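PRINDITZ RESIDENTIAL – ROOM INSPECTION CHECKLIST
Unit 11, small bedroom. Inspected in July, start 2 p.m.
Form completed by: Pathirana Property Services

1. Door and latch
Pass. Closes without force. Strike plate screws tight.

2. Smoke alarm
Pass. Test button held for 15 seconds, audible in the hall. Condent unit, battery compartment sealed.

3. Outlets and cords
Comment. Outlet by the door is loose in its box. Power off at the breaker before refitting. No extension cords under the bed.

4. Window and bed area
Pass with comments, see below.
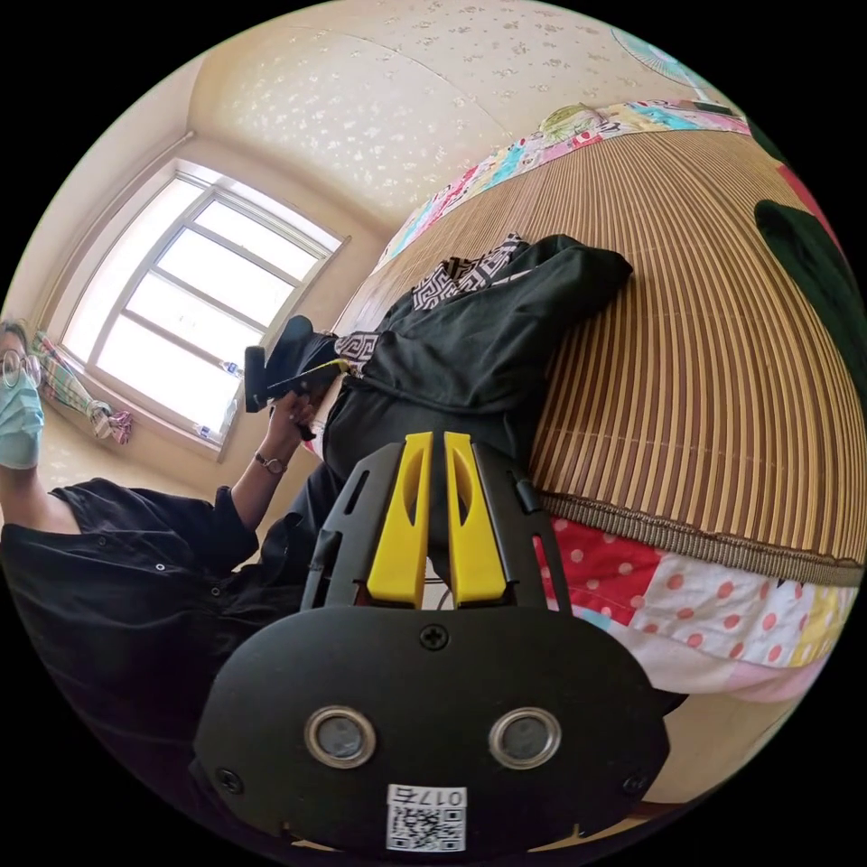
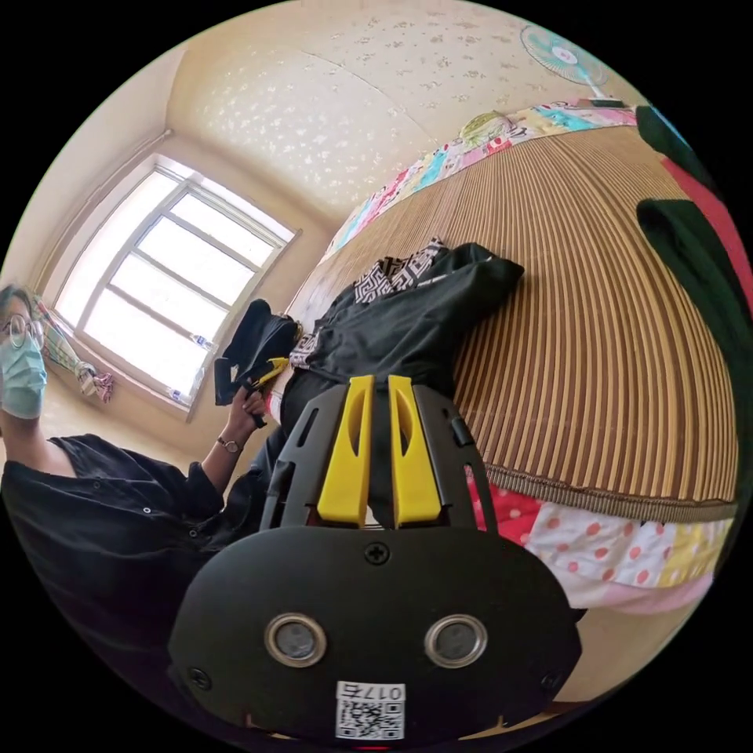

Item 4 covers daylight, sill, bedding and the clear path to the window. Daylight is adequate for the room size. The window must open fully from the inside, and the sill counts as part of the opening – loose items go elsewhere. The two small clear plastic bottles on the sill are to be moved to a shelf. Bedding is acceptable. The woven mat has a bound edge along its side; check the binding for splits at each visit and replace the mat if strips come free. The patchwork quilt is kept bunched against the wall, which is fine as long as it stays off any heater. Clothing on the bed is not a defect.

5. Floor
Pass. Geltex underlay flat at the threshold, no lifted corners.

6. Heater
Not tested, out of season. Retest before first use.

Repairs: item 3 only. Quote on file is 2,196, covering all outlets on this floor. Item 4 comment to be cleared by the occupant, no repair ticket needed.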